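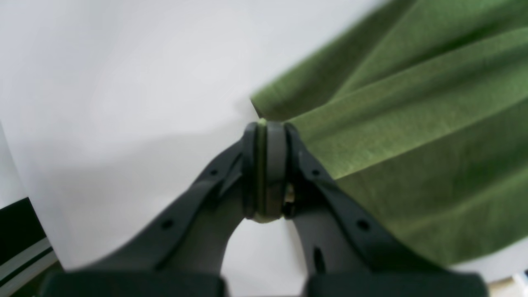 Green cloth, pinched at the edge.

How Does Cloth Get Its Colour?

Look at what you are wearing. Your shirt might be blue, your socks might be grey and your hat might have stripes. Most cloth does not start out that way. Cotton comes off the plant a creamy white. Wool can be white, brown or nearly black, depending on the sheep. The other colours usually have to be added, and that job is called dyeing. (Dyeing with an e in the middle. Dying is something else.)

What is a dye?

A dye is a colouring that gets right into the tiny threads, called fibres, that make up cloth. Paint is different. Paint sits on top of things like a skin, and if you paint a T-shirt with ordinary wall paint it goes stiff and cracks. A good dye grips the fibres and stays there, even after lots of washes.

Dyes from plants and insects

For thousands of years people made dyes from things they could find or grow. The roots of a plant called madder give reds and oranges. The leaves of indigo and woad give blue. Onion skins give yellow and golden brown, and you can try those in your own kitchen with a grown-up. One strong red, called cochineal, comes from a small insect that lives on cactus.

Many of these dyes wash out unless you add something to help them hold on. The helper is called a mordant. The word comes from an old French word for "biting", as if the dye were biting the cloth. A common mordant is alum, a white powder that dissolves in water.

Why is green tricky?

You would think green would be the easiest colour of all. Grass is green, leaves are green, and there are plenty of both. But the green in leaves, called chlorophyll, doesn't hold on to cloth very well and it fades in sunlight. If you have ever had a grass stain on your knees you may not believe this. Grass stains are hard to wash out, but they don't stay a bright, even green the way a proper dye does.

So dyers in many places made green in two steps. They dyed the cloth yellow first and then dipped it in blue, or they did the blue first. A lot of yellow and a little blue gave a spring green. More blue gave a dark, sea-like green. Dull greens such as olive and moss could be made by adding a bit of iron, which makes colours darker and browner.

Getting the colour even

Dyers have to keep the cloth moving in the pot. If it sits in a lump, the dye can't reach the inside of the folds and you get pale patches. Sometimes people do this on purpose. Tie-dye works because string or rubber bands squeeze the cloth so tightly that the dye is kept out of some parts.

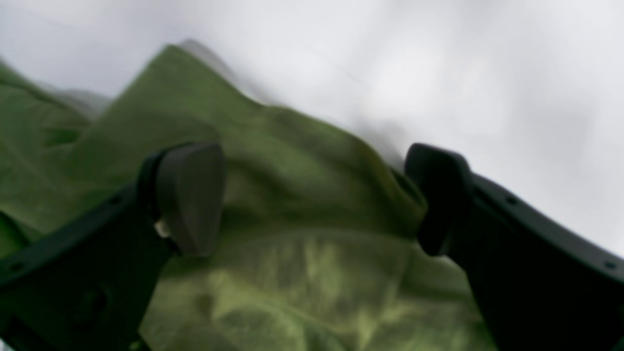
Jolene Tautahi told our Lillton readers that she never trusts a colour while the cloth is still wet. Wet cloth looks darker than dry cloth, she said, so she hangs up a small test piece and waits until the next morning before she dyes the rest. She keeps her test pieces in a notebook, and there are 79 in it so far. Her favourite is a green from onion skins and indigo that she has never managed to make again.

Dyes from a laboratory

In 1856 a teenager in London named William Perkin was trying to make a medicine. He got a dark sludge that turned silk purple. It was one of the first dyes made by chemistry, and factories were soon selling it. Other chemists went looking for more colours, and most of the clothes in shops today are coloured with dyes made in factories.

Factory dyes come in nearly any shade and the colour is the same each time. Dyeing does use a lot of water, though, and the leftover water has to be cleaned before it goes back into a river.

Try it yourself

Ask an adult to help with the hot part. Put the dry skins from 6 brown onions in an old pot, cover them with water and simmer for an hour. Let it cool, then strain out the skins. Drop in a scrap of white wool or cotton that you have wetted first, and leave it overnight. Rinse it and hang it in the shade to dry.

Words to know

Fibre: one of the very thin hairs or strands that thread is made from.
Mordant: something that helps a dye hold on to cloth.
Fade: to lose colour slowly, often in sunlight.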